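We use cookies to make this site work and to see which pages get read. By carrying on you agree to this. Accept | Settings

Hanomden Singers and Players
Progress report no. 2 to the Dehghan Fund
09/10/2018
From: Teresa Barros, project lead
To: Josiane Hamel, grants

Josiane -- sorry this is in bits, written between rehearsals. Money sheet is coming separately from Rostam, he has the receipts. Shout if anything's missing.

Where we are

On track, mostly. The choir is running, the band is running, the recording is half done. The show is booked. The one thing behind is the songbook, see below.

Choir

Monday nights at the Suner hall all through September. Golshifteh Karimi leading, as in the application. Good turnout, and the altos have finally stopped hiding at the back. Tenors still thin. We've moved two of the lower altos across for the louder numbers and it works better than anyone thought it would, though they'd like their own line back for the lullaby please.

Repertoire now fixed. The set opens with the river song, then the two soul numbers, then the lullaby, then Zohreh's new piece to close the first half. We dropped the gospel medley. Too long, and the key change in the middle was frightening people. May come back next year with a simpler arrangment.

Golshifteh has asked for one extra sectional before the show, just for the new piece. It has a clapped section in seven and half the room claps in eight. I've said yes. Cost is only the hall hire, and it comes out of the contingency line.

Band

Drums, bass, keys, guitar as planned. Keys player changed in September -- the first one got a touring job, very pleased for her, less pleased for us. Replacement has picked it up fast and reads well. We've had 4 full band rehearsals with no singers, and the first one with everyone in the same room was last week. Loud. Balance needs work. The drummer is trying brushes on the slower ones and the bass amp has been moved off the stage boards, which got rid of the worst of the boom.

The horn parts are still on paper only. Rostam wrote them for two trumpets and a trombone and we have one trumpet and a very willing sax. He's rewriting. Should have parts this week or next.

The new piece

Zohreh Naseri handed in the full score at the end of September, a bit after the date in the plan but complete, and it's lovely. Words are taken from what choir members wrote in the summer workshops, so people are singing each others' lines. A few cried at the first run through. A few complained about the top G as well, and she's given the sopranos an easier option there.

Second commission payment to Zohreh is now due under the agreement. Could you release it when you've read this? She'll send you the invoice direct.

Recording

Two days done at Clikamik. We got the backing tracks for everything except the closing song, plus lead vocals on three. Choir vocals are next, and we'll do those at the Suner hall with the engineer's mobile kit. Getting everybody into the studio was never going to work, the live room there holds a string quartet and a kettle.

Rough mixes are with me. Lead on the river song is great. The second soul number drags, we'll redo the rhythm section from the top and not try to fix it bar by bar. Engineer agrees. That means another half day, which he's offered at the lower rate.

The show

Booked, deposit paid, capacity 270. Tickets went up last week and they're moving, mainly to families so far. Golshifteh did a slot on local radio which helped a lot, she sang a verse live with no warning at all and the presenter went quiet.

Support act: two young singers from the workshops, one song each, backed by our band. Neither has sung in front of a paying crowd before. They get a proper soundcheck, same as everyone. I'd like to pay them both the full support fee and the budget covers it, but I said I'd check with you as it wasn't itemised.

Front of house: the venue's own engineer, with monitors run by our man from Clikamik. We asked for eight choir mics and are getting six. Fine for the room.

Songbook

Late. Engraving is done for the choir parts but not the piano reduction, and the lyric permissions for one of the soul numbers still haven't come back. Chased twice. If they don't arrive we'll print without that song and hand out the words on a loose sheet on the night, for which we do have permission.

CDs will go out alongside the book, for choir members and workshop people first, and whatever's left goes on sale at the door.

Problems / changes

- Keys player replaced, no extra cost.
- Medley dropped.
- Extra sectional, from contingency.
- Extra half day recording, lower rate, Rostam has it in the new forecast.
- Songbook behind, as above.

Still to do before the next report

- Choir vocals recorded
- Horn parts finished and actualy played
- Full run with band, choir and supports
- Mixes signed off -- Zohreh wants to hear hers before anyone else does
- Permissions, permissions, permissions
- Thank you list for the programme. Please send me the exact wording you want for the Fund and whether you need the logo in colour or black

Need from you

Release of the second commission payment. A yes or no on the support fees. Logo wording. And do come to a rehearsal if you can, Mondays, side door, go up the stairs and follow the noise.

Teresa
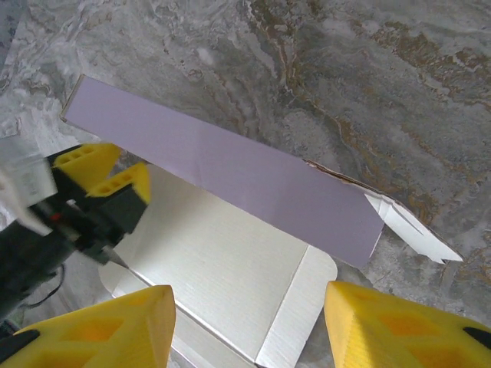
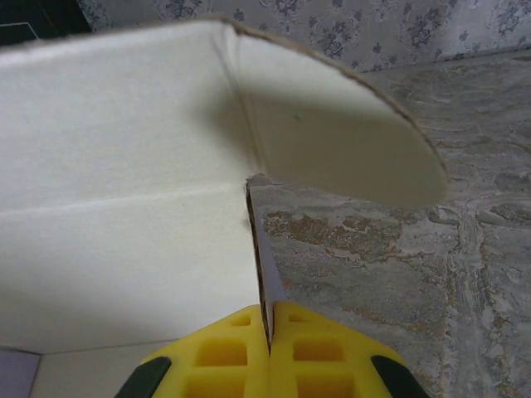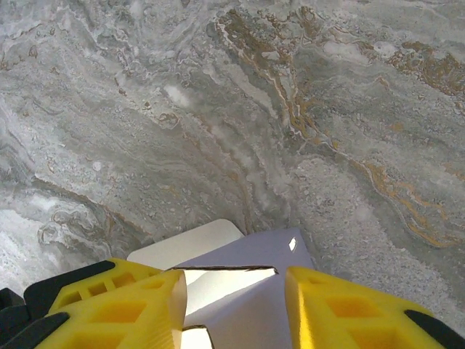

Top to bottom: lavender card, white box with the rounded flap, grey stone with the gold veins.

Get our news by email. Rehearsal dates, gigs and calls for singers, once a month. Enter your address to sign up. You can unsubscribe at any time.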